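Attempt 106

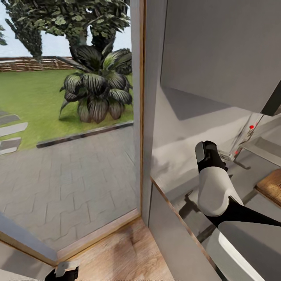
The Sedcombe kitchen, garden side.

We named the arm Dodex, and by July I was talking to it more than to my own roommate. Two of us were left in the club room, sharing one bag of pretzels, and the simulator was doing its usual thing (crawling).

"Go for the bracket," I said. "Forget the garden!"

I'd spent a whole evening on that lawn, okay? Riviere High had 1050 points on us and I was fussing over stepping stones.

My partner scooted her chair closer and hit run. The arm started toward the counter, and I grabbed her sleeve and quit chewing.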